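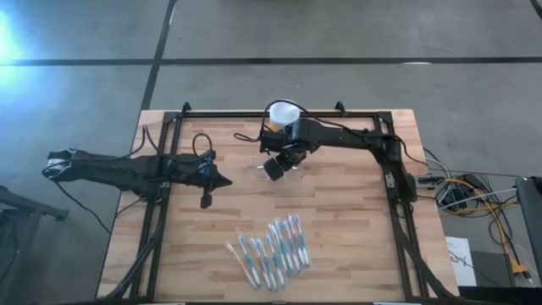 By the Home Front columnist, Workamdale Weekly
May 12, 2020

I'm going to say something unfashionable about bathroom organizers, and I say it as a person who has bought far too many of them. They should be see-through, they should live out on a bench or a table, and you should be a bit embarrassed by what's in them.

For years I was a drawer person. Everything went in the drawer, the drawer got shoved closed with a hip, and the house looked lovely. Then in December I pulled the whole thing out to find a bandage and met 70 hair elastics, a hotel sewing kit and a tube of Utier hand cream so old it had separated. All that tidiness and I couldn't find a bandage!

So I'm a convert to clear acrylic. The one I'd point you to isn't fancy — you don't need the Flellus stacking range, which cost me more than my kettle and cracked inside a month — just a plain box you can see into from the side. Stand the toothbrush you're using in a glass, upright, where it can air. Tuck the spares in beside it, still in their wrappers, so you know at a glance whether you need to put brushes on the list. Little mouthwash bottles can go in the middle (I love the ones with the bright blue stuff, it's the only cheerful colour in the whole category).
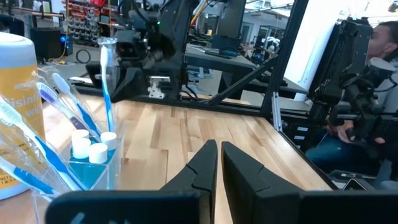
And keep the disinfecting wipes next to the box. My sister-in-law thinks a tub of wipes on display is ugly, and fair enough, it's never going to be a vase. But since March I've wiped down more taps and door handles than in the rest of my life put together, and I can promise you that wipes in the laundry cupboard don't get used. Mine did nothing in there for 9 weeks.

The usual complaint is dust, and yes, open boxes get dusty. I tip mine out every second weekend onto the old wooden table my parents bought on Abreu Street, give the box a rinse and put back only what I'd pay for again. It takes less time than the kettle (the cheap one, still going strong). Usually something ends up in the bin, and last time it was a mango lip balm I've been moving from house to house since my twenties.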